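Wallum Wash House to open its doors on Grendard Street

For immediate release, 22 Feb 2019

Hello, and thank you for reading this far down your inbox! My name is Uthai Onsri and I run Vivine, a small laundry business that has been doing other people's washing from a unit behind Horgan station for the past nine years. I'm told a press release is meant to be written by somebody else pretending to quote me, but I've never got on with those, so you're getting it from me direct.

The news is that we're opening a second site. It's called Wallum Wash House, it's at the bottom end of Grendard Street where the old carpet shop was, and if the plumbers stay as cheerful as they've been so far we'll be open in June.

Why a wash house?

Our Horgan unit is all collections and deliveries. We wash for hairdressers, two swimming clubs, a dog groomer, a dental practice and a lot of small gyms, and last year we handled 2,516 loads for them. What we've never had is a front door that ordinary people can walk through with a bag. I get stopped in the queue at the baker's and asked if I'll do a duvet (the answer has usually been yes, and then I've had to carry it home on the bus).

Grendard Street lost its launderette years ago and the nearest one now is a fair trek up the hill, which is no fun at all with wet sheets. We put cards through doors last autumn asking whether people would use a new one, and 546 came back. I read every one of them at my kitchen table. Plenty wanted later opening hours. One person wanted a piano. I've said yes to the later hours and I'm thinking about the piano.

What you'll find inside

There will be self-service washers and dryers along the left-hand wall, two of them big enough for a king-size duvet, and a counter at the back where you can leave a bag and pick it up folded the next day. We'll be open from seven in the morning until ten at night, every day of the week. There's a long bench, decent light to read by, and a step-free entrance from the street. Soap will be on sale by the scoop, so you can bring your own tub and buy as much or as little as you like.

The bit I'm most excited about is the towel service. Cloths and towels are what we know best, and I've bored my family silly over the years on the subject of fabric softener (please don't use it on microfibre, it clogs the fibres and then they just push water about). At Wallum we'll take in towels by the bag from anyone, whether you're a mobile car valeter with a boot full of them or a family just back from the seaside.

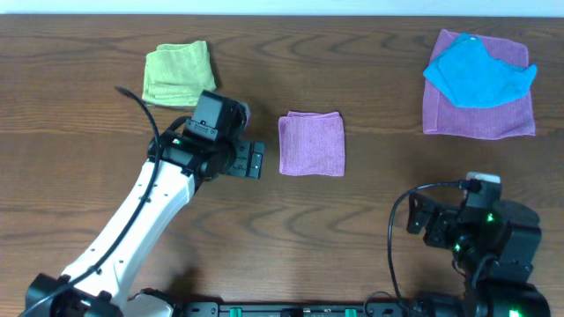
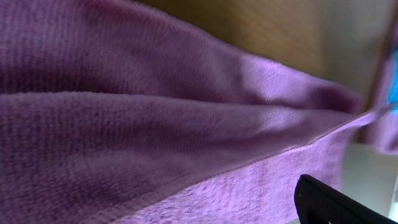
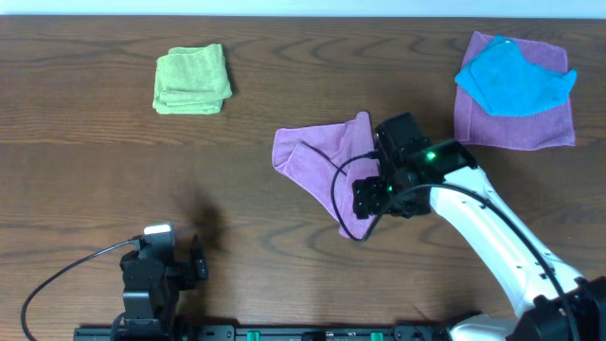
Purple towels, seen in all three pictures, and some of the other colours too.

Free towel mornings

Before we open properly we're holding a few free mornings at the Horgan unit. Come along with a bag of tired old towels, the stiff ones from the back of the cupboard, and we'll wash them for you and talk you through how to keep them soft at home. It's mostly a matter of less detergent than you think, a good shake before they go on the line, and not stuffing the drum. Tea is included and so are biscuits, though I can't promise which sort. Places are limited by the size of the room, so do let us know you're coming.

Jobs

We're looking for five people to join us at Grendard Street, three full time and two part time. You don't need to have worked in a laundry before. You do need to be happy on your feet and kind to people who've just found a biro in the dryer. Applications can be handed in at the Horgan unit or sent to us by post, and I'll be reading them all myself.

Prices

A standard self-service wash will be the same price at any time of day, and there's a reduced rate for pensioners and students. The full price list will go up in the window before we open.

Notes for editors

Vivine is an independent laundry based beside Horgan station. Wallum Wash House will be its first walk-in shop. Visits to the building work can be arranged on weekday mornings, sturdy shoes please. For interviews, pictures or a chat about towels, ask for Uthai at the Horgan unit. If I don't pick up I'm probably next to a spin cycle, so leave a message and I'll ring you back the same afternoon.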